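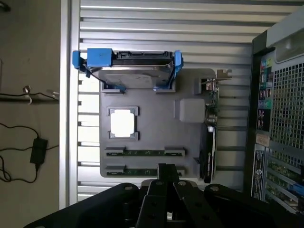
The Neddale Loop is back in September and we've changed the route again, so please don't turn up with last year's map taped to your top tube and then shout at me in the car park. The big change is at the Bekenley end. The old route took you down Mill Lane and straight across the main road, and after last year I really didn't want to stand there with a flag for another five hours watching people misjudge vans. This time you turn left before the bridge, go up past the reservoir and come back in by the old quarry. The climb is 3 miles long and it's steeper at the top than at the bottom, sorry. The arrows are a new colour too. Last year's yellow ones vanished against the rape field, and half the second group ended up in a farmyard, so we've gone for a bright blue, very like the plastic caddy round that hard drive, and you'd have to be trying quite hard to miss it. They'll be on the left-hand side all the way round, one before every junction and one just after it so you know you've gone right.

Entries first. We've got permission for 2,000 riders over the whole day, and that covers the long loop, the short loop and the family ride together. Last time we turned people away on the morning and it was miserable for everyone, so there will be no entries on the line at all this year. If your cousin fancies it, get your cousin to sign up now! The first 100 names in each group get the early start, if you call that a treat (I do, the light over the reservoir at half past six is gorgeous, but I know I'm in a minority in my own house).

Numbers go on the handlebars this time, please, and not on your back. The timing people at Satik have given us new tags that stick behind the number, and they don't like being folded, rolled up or put through the wash in a jersey pocket. You'll be timed at the start, at the top of the quarry climb and at the finish. The quarry time is just for fun but there's a prize for the quickest up it, and another for whoever gets closest to their own guess, which you write on the sheet when you sign on. I guessed mine last year and was nine minutes out, and not in the good direction. 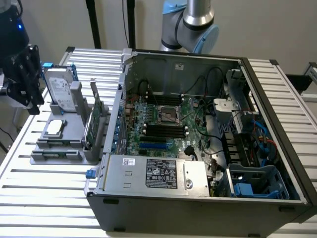 One reader from the far side of Neddale wrote to ask whether the short loop still goes up the quarry, because she'd promised her two teenagers it wouldn't and they have long memories. It doesn't! The short loop turns back at the reservoir gate and follows the river home, and the only hill on it is the little one by the church. She also wanted to know if they could swap from the long to the short halfway round, and yes, you can, just tell the marshal at the gate so we're not out looking for you at teatime.

Food is at the village hall as before, and Papadopoulos are doing it again, which I'm very glad about. They've asked me to say that the cheese pies are for riders who have finished and that they will be looking at your number. There'll be flapjack and bananas at the top of the climb and water at both feed stops. Bring your own bottle, as we're not giving out cups this year. I picked cups out of the hedges for two evenings afterwards and I'm not doing it again.

Parking is in the lower field unless it's been wet, in which case it's the school. I'll put a sign at the crossroads either way. Please don't park along Church Row, even if there's a gap, even if it's only for a minute. The people there have been very patient with us and one of them lets us use his outside tap.

Last bit: helmets on for everyone, lights on for the early start, and a spare tube if you own one. There's some loose gravel on the quarry bend and I'll sweep what I can the night before. Long loop goes off at 6.30, short loop at 9, family ride at 11. Signing on opens an hour before each, at the side door of the hall, and the front one sticks so don't bother pulling at it.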